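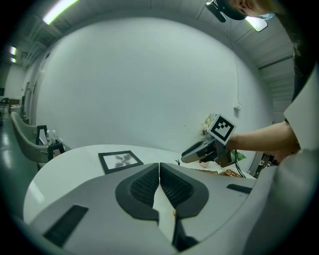 # Chapter 4: The Small White Table

I once spent a whole wet July afternoon shifting one picture around one table, and I'd do it again. My flatmate Inna Fedoruk thought I'd lost it (fair enough), but by tea I'd worked out most of what's in this chapter!

Start with the flat things. A black frame with a white mat looks terrific on a white top, and I like to lay mine down on an angle, a bit off to one side, so there's still elbow room for whoever's sitting there.

Next comes the useful thing, and every table needs one. Mine is nearly always tissues.
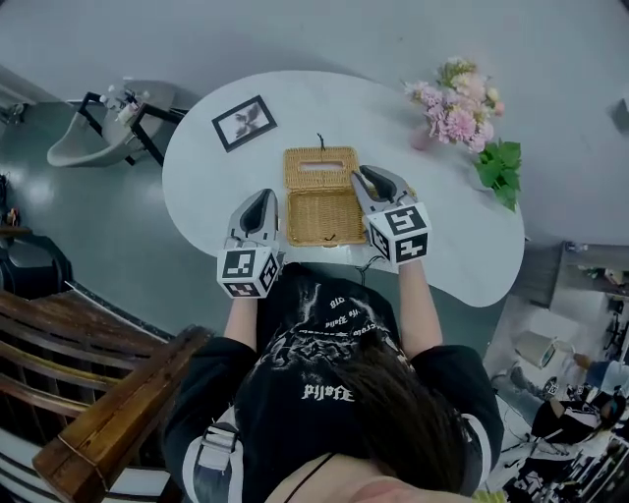

*Figure 4.1 Wicker tissue box in the middle, framed picture and flowers further back.*

Wicker is my favourite for this job – it warms up all that white, and the golden-tan colour gets along with nearly anything. Keep the long side facing your chair and leave enough space behind it for the lid to tip back.

Then flowers. I go for artificial ones in soft pinks, with some greenery poking out so the bunch doesn't look too tidy, and a pale pink vase to match. Put them towards the back, please, or you'll be knocking them with your sleeve all day.

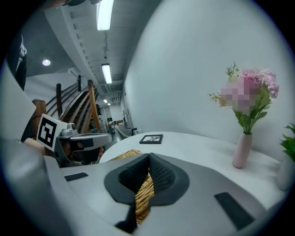 ## 4.1 Before you start

Clear the lot onto the floor or a spare chair and give the top a good wipe. You'll need a soft cloth, your three or four pieces and 34 minutes, which is how long I give my evening class.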